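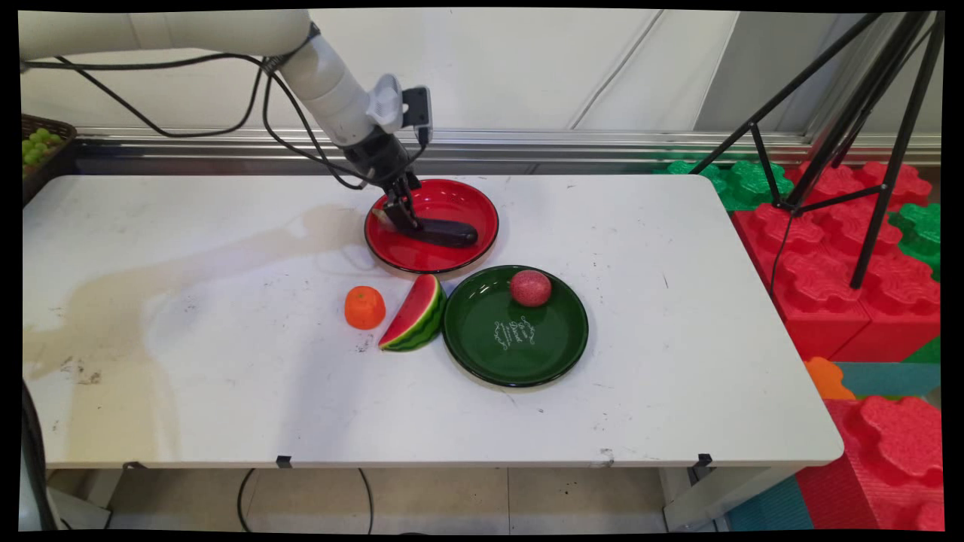

Chapter 2
A Morning at the Open Day

2 comments 412 shares

Before any of the theory, a visit. Most people meet their first working robot arm on an open day — standing behind a line of tape, too far back, with somebody talking over the motors. So did the author of this chapter. The notes were made in a hurry, on 15 April 2021, at the Grivura training hall, and they have been cleaned up only a little. Read them once quickly. Then again with a pencil.

Doors at nine. Late, parking full. Gunther Kramer already talking when I got in. He runs the handling course at Grivura and does these demonstrations twice a year, spring and September. No slides. He starts the arm and lets people watch before he explains a thing.

The job: fruit and vegetables, plates, one arm, two fingers. Pick a thing up, put it somewhere else. Sounds like nothing. A man from Petersen, the packing firm, said so out loud — his line moves boxes all day long, why would he care about an eggplant. Kramer asked him how many sizes of box. Four. Kramer asked how many sizes of eggplant. Laughter.

That exchange is most of the chapter, really. A box has flat sides and corners and it is the same box tomorrow. You can write its width down and close the fingers to that width. An eggplant is fat at one end, thin at the other, and smooth all over. Lying on a shiny plate it wants to roll. Lying at an angle it has to be gripped at an angle, or the fingers land on it crooked and push it out sideways. The arm has to know where the thing is, which way it points, and how far to close.

How it knows: the small camera on the wrist, just above the gripper. It rides along with the hand. Good, because the view gets better as the hand gets closer. Bad, because very close up the fingers block part of what it sees. We come back to this in Section 2.3. Shiny plates are a problem of their own. A glossy surface gives back a faint second gripper and a second eggplant, and software that has only ever seen dull plates can be fooled by that. Kramer likes glossy plates for exactly this reason.

Somebody asked about force. Good question, badly answered, mostly my fault as I was writing and missed half. What I got: squeeze too little and it slips on the way up, squeeze too much and you have marked the skin. A round fruit touches two flat fingers at two small spots. A longer one gives you more to hold. A slice of watermelon is another matter — hard rind on one side, soft flesh on the other, and a wedge shape which slides out of a pinch if you come at it wrong. Try it with two rulers at home. I did. Messy.

Then the log. Kramer keeps one for every demonstration, a plain spreadsheet, and he put it up on the wall for us. 3123 attempts since the course began, all of them entered by hand. 272 in the column headed "dropped." He reads that column more than the other ones. A drop while lifting is different from a drop while moving sideways, and both are different from never having had hold of it at all. Three failures, three causes, and the same word for them in most reports. He wants them apart. So will you, by the end of this chapter.

Coffee. Talked to two people from Cillier who sell the cable guides. They had opinions about cables. Cables on an arm need slack or they pull at the joints, but too much slack and they swing down and catch on things. They'd have liked to redo the lot, I think. Left with a Covetti catalog I did not ask for, heavy, all grippers, suction cups on pages 40 and up. Useful later as it happens, see the reading list.

Missed the afternoon session. Train.

What to take from this before going on

Write down, in you own words, what the arm must find out before it closes its fingers. Do it before reading Section 2.1, even if the list is short.

Choose three things from your kitchen. For each one, mark where two fingers should go and where they should not. Draw it, words are slower.

Key terms in this chapter: gripper, wrist camera, approach angle, slip, grasp failure.

2.1 Finding the object

Start with position. Where is the thing, measured from where the arm is bolted down?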